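Wuvholm Tree and Shrub List: read me first

Welcome to the Wuvholm list! It holds planting notes for 1166 trees and shrubs, kept as one plain table that opens in any spreadsheet program. The notes began as pencilled cards in the potting shed at Prurnby, and it is a real pleasure to see them in a form that other growers can search, sort and add to.

Version 8, Monday, October 17, 2022

What is in the table

Each row is one kind of tree or shrub. The columns are:

name: the Latin name, with the cultivar in single quotes
common: the everyday English name, if it has one
height: in metres, after 50 years for trees (shrubs are given at full size)
soil: clay, loam, sand, chalk or peat, and more than one is allowed
wet: a score from 1 to 7, where 1 means it sulks in damp ground and 7 means it will stand happily in a winter flood
light: full sun, half shade or shade
leaf: evergreen, deciduous or semi-evergreen
notes: whatever the grower wanted to say

Do read the notes column! It has the best things in it, such as which alders came through a salty spring gale, which hollies berry well on a north wall, and a long and loving entry on the medlar.
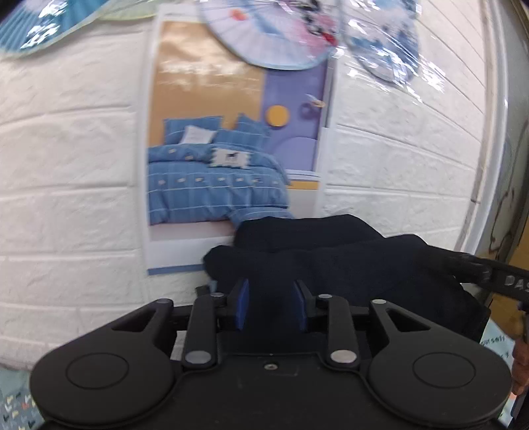 Heights were measured with a pole up to the point where the pole ran out, and with a clinometer after that. Hedges kept clipped are left out of the height column altogether, so a blank there doesn't mean the plant is small. Yew and hornbeam are the ones to watch.

Where the notes come from

Most rows come from the trial beds at Prurnby, on heavy clay that cracks in summer. The Cavura rows are from sandy ground close to the sea, and they are marked with a C at the start of the notes. If a plant grew at both sites it has two rows, and please don't merge them: the difference in growth between the two (look at the birches!) is one of the most interesting things in the whole list.

Using it with Dinu

Dinu, our small planting planner, reads the table as it stands. Put both in the same folder, open Dinu and choose "Load list". Sorting by wet and then by soil gives a very decent first draft for a pond edge or a soggy corner.

Known gaps

Willows are thin. Conifers are good on pines and firs but patchy on junipers, and many of the rose rows have no wet score yet. Some older rows still use Latin names that have since changed; the old name is kept in the notes so that searches for it will still work.

Adding your own

New rows are very welcome, and so are corrections. Please grow a plant through at least two winters before scoring it, say what your soil is like, and leave a column blank if you aren't sure. Rows sent in by the end of December go into the next version.

The list is free to copy, print and share. Please keep the name Wuvholm on it.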